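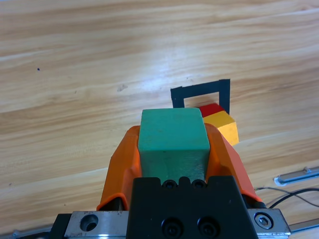

Rubber stamps and their mounting blocks last for many years when they are cleaned and stored with care. The Durnero Craft Room asks all members to read these tips before using the shared stamp collection, and recommends the same practices at home. Painted wooden blocks need particular attention at the point where they are handled. A teal-green block with slightly rounded edges, for example, may keep a clean top face while the front face collects scuffs and streaks near the bottom. Marks of this kind should be treated with a barely damp cloth first. Stronger cleaners can dull the paint.

Cleaning stamps after use

Stamps should be cleaned before the ink dries. Press the stamp several times on scrap paper until little color remains, then wipe the rubber with a soft cloth dampened with plain water. For ink that has settled into fine lines, use an old soft toothbrush and a drop of mild dish soap. Do not hold a wood-mounted stamp under the faucet. Water that reaches the cushion layer loosens the adhesive, and the rubber will begin to lift at the corners.

Permanent inks require a solvent cleaner made for stamps. Apply it to a cloth, wipe the rubber, and allow 2 to 3 minutes before wiping again with water. Baby wipes containing lotion or oil should be avoided. Clear polymer stamps should never be cleaned with solvent.

Staining on the rubber is normal and does not affect the printed image. Members are asked not to scrub at it.

Refinishing a worn block

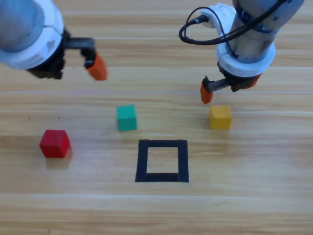 Blocks that have become rough may be sanded lightly by hand with fine paper, working in the direction of the grain. Remove all dust with a dry brush. Acrylic craft paint gives a good surface in two thin coats, and each coat should be left to dry fully before the next is applied. Keep paint off the side that will receive the cushion. A final coat of clear matte varnish is optional. Varnished blocks should stand overnight before they are stacked, or they will stick to one another.

If the rubber has come away from its block, scrape off the old adhesive with a plastic card and attach a new piece of double-sided mounting foam. Trim the foam close to the rubber with sharp scissors. Foam left outside the design will pick up ink and print as a shadow.

Storage

Store stamps in a single layer with the rubber facing down, away from windows and heating vents. Shallow drawers are preferred. The large background stamps are kept in the Begay cabinet, and the alphabet sets are kept in the Preson trays, 19 to a tray. Please return each tray to its numbered slot.

Ink pads should be stored upside down so that the ink remains near the surface. Dye pads and pigment pads are kept on separate shelves.

Reporting damage

Damaged stamps should be placed in the repair box beside the paper cutter with a note stating the set name. Repairs are handled by Glenys Pritchard. Requests for replacement ink should be given to Desmond Ostrowski before the end of August.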